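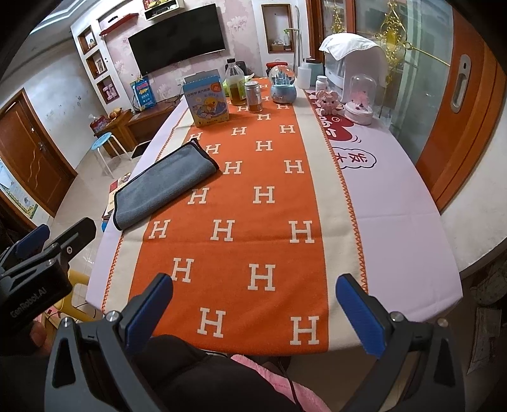

Filtlow Table Pad, cut to size

I started making these pads after I ruined my mother-in-law's table with a casserole dish. It was a lovely old walnut thing, I put the dish down on a cloth I thought was thick enough, and there was a white ring the next morning that never really came out. So when people ask me if a table pad is worth the money, I'm not the most neutral person to ask!

The Filtlow is the one I sell the most of. It goes under your tablecloth and stays there — you can leave it on all year if you like. The top is a brushed cotton felt, the middle is a dense foam, and the underside is a soft grippy backing that holds on to the table without sticking to it. I tested it on my own dining table for the whole of February before I put it up for sale (two kids, one of whom does all his homework in marker pen), and the finish underneath looked the same as the day I covered it.

How to measure

Measure the tabletop itself, edge to edge, and send me those numbers. Please don't take anything off for the overhang, I do that part. If your table has rounded corners, lay a sheet of paper on one corner, trace the curve and mail me a photo of it. If it has leaves, measure it with the leaves in and tell me where the joins are, and I'll cut the pad in sections that meet at the same spots.

I can go up to 30 inches wide in one piece on the narrow roll and a good deal wider on the other one, so ask if you have something enormous. Aicha Tazi ordered one for a table that seats the entire family plus the neighbors, and we got there in two sections with a seam you can't feel through the cloth.

Which cloth goes on top?

Pretty much any of them. Cotton and linen sit the best, the felt sort of holds them in place and you stop having to tug the corners straight every time somebody gets up. Wipe-clean cloths are fine too but they slide a little more. If yours is thin and pale, choose the Filtlow in cream (item 1468), as the charcoal one (item 1518) can show through. I learned that from Sanaa El Fassi, who very kindly sent hers back with a note and not a bad review.

Runners look nicer over a pad as well, they lie flatter and the ends don't curl up so much.

Heat and spills

The pad will take a warm serving dish or a plate straight from the kitchen. It won't take a pan off the burner, so please use a trivet for that. I carry the cork ones from Atavholm and they're on the kitchen page. For spills, lift the cloth, blot the felt with a dry towel and let it air out before you cover it again. Don't put the pad in the washing machine. The foam comes out looking like a dropped cake and I can't fix it.

Storage

Roll it, felt side out, and stand it in a closet. Folding leaves a crease that takes days to drop out — Hicham Morsy tells me an afternoon under some heavy books speeds it up.

Ordering

Pads are cut to order, so I can't take back one that was measured wrong, but I will trim it for free if it came out too big. Want to feel the felt first? Ask for a swatch and I'll pop both colors in an envelope for you.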